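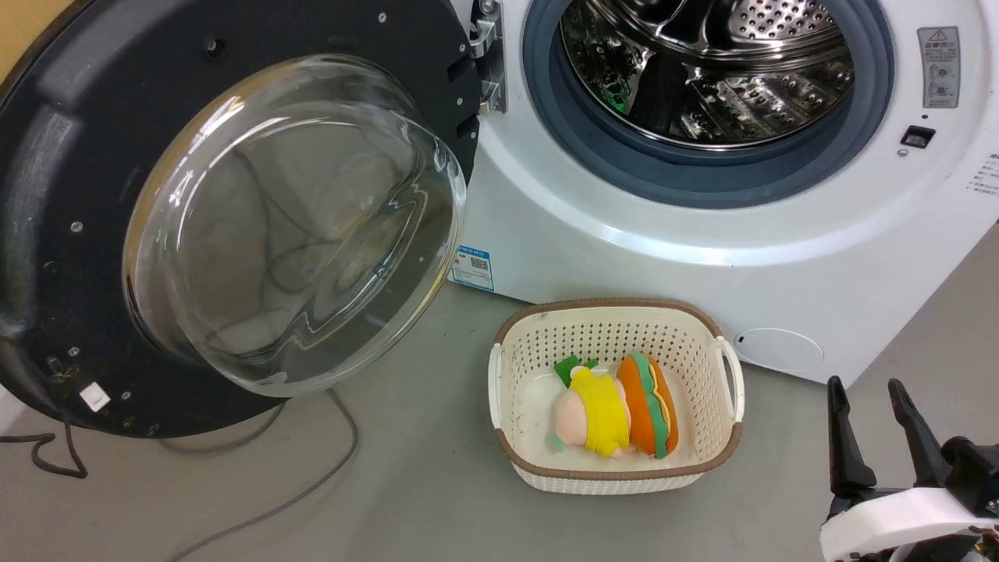

What does Skudell make?
We write the software that sits between a robot's cameras and its motors — the part that works out what's in front of it, picks what to do next and keeps an eye on how the move is going.

Hello, I'm Stella Makokha, and I started Skudell with Musyoka Kombo in the back half of a unit in Steswood. We'd both spent years on factory arms, where everything turns up in the same place every time, and we fancied something messier. Homes are messier! Laundry especially: soft things that change shape when you grab them, clear round doors that bend whatever's behind them, baskets full of holes.

There are 12 of us now and we have 3 main bits of software. Mrema does the seeing. It's had a lot of work on glass and shiny steel, as depth cameras get those badly wrong, and a washing machine has plenty of both. Gitero is the planner, so it decides where the fingers should go and which way round to come at a thing (Musyoka wrote the first version and still won't let anyone rename his variables). The third is our replay tool, which never got a proper name. You load a run, drag the slider back to the moment it all went funny, and see what the robot thought it was looking at.

Our test list has 122 household jobs on it, and every new build goes through the lot before we send it out. We keep 3000 logged runs on the shelf for checking old faults don't creep back in. They do sometimes, usually at four in the afternoon.

We work with small robot makers and a few university labs. If you've got an arm and a job it keeps fluffing, drop us a line — send a log if you can, and tell us which gripper you're using. Musyoka or I will write back.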